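Boltgate CE courses — refund if the state board says no?

wmaes74
I took the 2-hour ethics course from Boltgate in September and my board rejected the certificate.

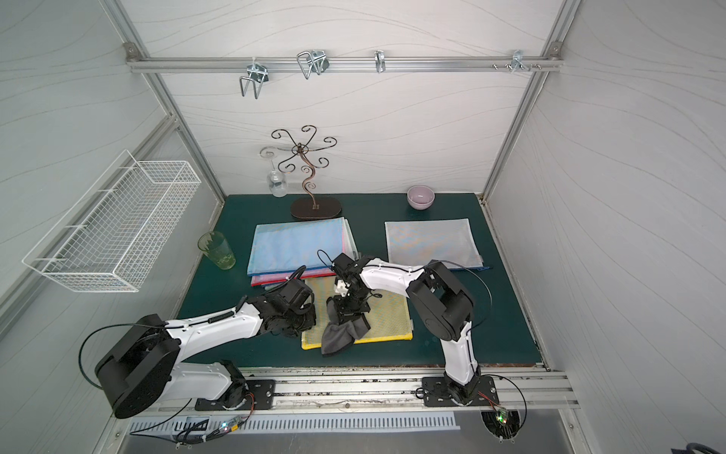 Their terms say refunds stop once you pass the final quiz. I passed with a 100. Has anyone gotten money back after that?

skovitz
I did. Send them the rejection letter — the full letter, not a screenshot of the portal. Took 27 days.

Shabnam U.
You should have checked the approved list first. The terms are clear and I don't see why they owe you anything.

wmaes74
It was on the list when I signed up.

ledesma_r
Then I disagree with Shabnam. If they sold it as approved, that's on them. Call your card company if they stall.

Shabnam U.
Fine, if it was listed. Do you have a copy of the list from that month?

wmaes74
Yes, saved as a PDF. Sending it with the letter tonight.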